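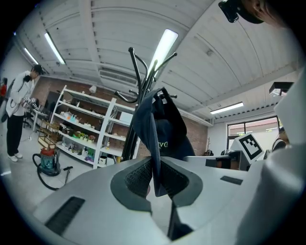 Hanging caps on a freestanding coat rack

This procedure covers soft-brimmed and peaked caps stored on a metal rack with curved hooks at the top. It applies to the tall black racks in the Prendport workshop and to most racks of the same pattern. Revised 20 Sep 2020 by Obaidul Weerasinghe.

Before you start

Stand the rack on level floor, clear of doors and walkways. Grip one of the poles at chest height and try to turn the top. If it moves, tighten the joints from the bottom up. Empty the pockets of any coats already on the rack; a full pocket on one side is enough to tip a light frame.

Hanging the cap

1. Hold the cap by the front panel or the brim, with the crown open towards you. Do not pinch the top button.

2. Choose an upper hook. Lower hooks are kept for coats and bags, which would otherwise hang over the caps and flatten them.

3. If the cap has a rear strap, pass the strap opening over the tip of the hook. If the back is closed, rest the inside of the sweatband on the curve of the hook.

4. Lower the cap until the hook takes the weight, then let go. The front panel should face outwards so that any lettering can be read from the room.

5. Hang the next cap on the opposite side of the rack. Limit: 2 caps per hook.

Hooks with round knobs

A knob spreads the load and leaves less of a mark in the cloth. Use knobbed hooks for knitted or unlined caps. Plain tips are adequate for lined cotton — check that the end has no burr before first use, and file it smooth if it has.

Damp caps

Dry a damp cap on a flat towel first, with the crown padded out. Hung damp, the crown stretches at the point of contact and the mark does not press out. Dark dyes may also transfer to coats below.

Removing a cap

Lift it clear of the tip before pulling it towards you. Pulling sideways bends the hook and can bring the rack over. Report bent hooks to Jayson Ignacio; replacements are in the drawer marked Jarton.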